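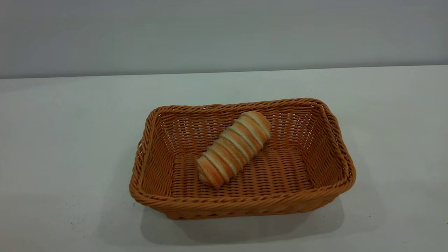 Olumide Bashir told us that the form asked for the same work history twice and that most people gave up on the second page. Our group heard much the same from other applicants, and it became the starting point for this project.

Hiring Notices and Completed Applications in Basbridge
Student project report, 06/05/2023

1. Background
Three employers in Basbridge post most of the entry-level jobs in town: Ultex (warehouse), Fultel (call center) and Babalola (bakery and catering). All three take applications online. Ultex also accepts paper forms at its front desk. We wanted to know how many people who start an application finish it, and what the notice tells them before they start.

2. Method
We collected every notice the three employers posted from October to the end of March. There were 253. We marked each one for pay, hours, closing date, documents needed and a contact name. The employers gave us totals for forms started and forms sent, with no personal details. We also interviewed 20 applicants at the public library.

3. Results
Applicants started 1339 forms in the period and sent almost half of them. Notices that listed the required documents had a higher share of finished forms at all three employers. The difference was largest at Fultel, where the form closes after 30 minutes and cannot be saved.

Pay was missing from many Ultex notices. Babalola gave pay in every notice but often left out the closing date. Two people we interviewed had applied for jobs that were already filled.

4. Limits
We planned on 100 interviews and did not get close. Library visitors may also differ from people who apply from home. Fultel changed its form in February, so its early and late totals should be compared with care.

5. Suggestions
List documents and pay at the top of the notice. Put the closing date in the title. Let applicants save a form and come back to it. Fultel has asked for a copy of our marking sheet, which is in Appendix B.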